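Arm stalls while sorting into a basket, cable maybe?

Marleny Yupanqui
Hi all! Two arms on one rail, sorting small groceries into a basket. One arm keeps quitting partway with an overload fault on the wrist — our log has 3,422 moves and 60 of those faults. Same table every time.
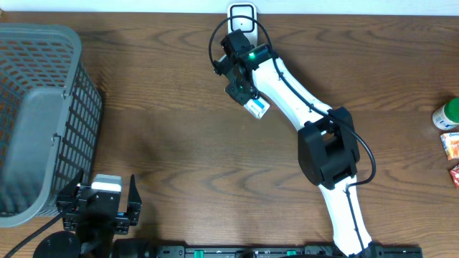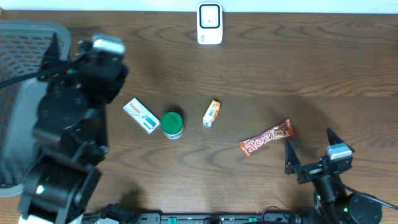
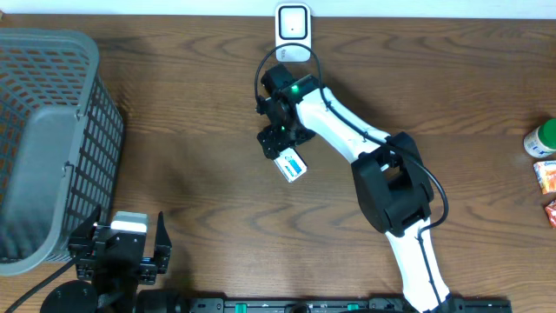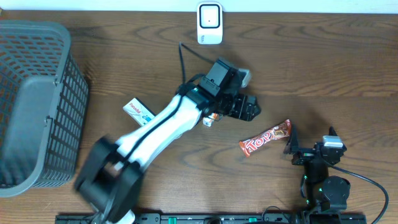
I already swapped the wrist servo and it came back the next morning. Any ideas?

Carhuamaca
Check the cable before you buy anything else! Mine snagged at full reach and the servo fought it until it tripped. Power off, move the arm by hand, feel for a tug. I added 2 inches of slack and haven't seen the fault since February.

Sumness
Could be firmware idk

Madia
What Carhuamaca said, plus keep your hands off the table when you clear the fault — mine jumped.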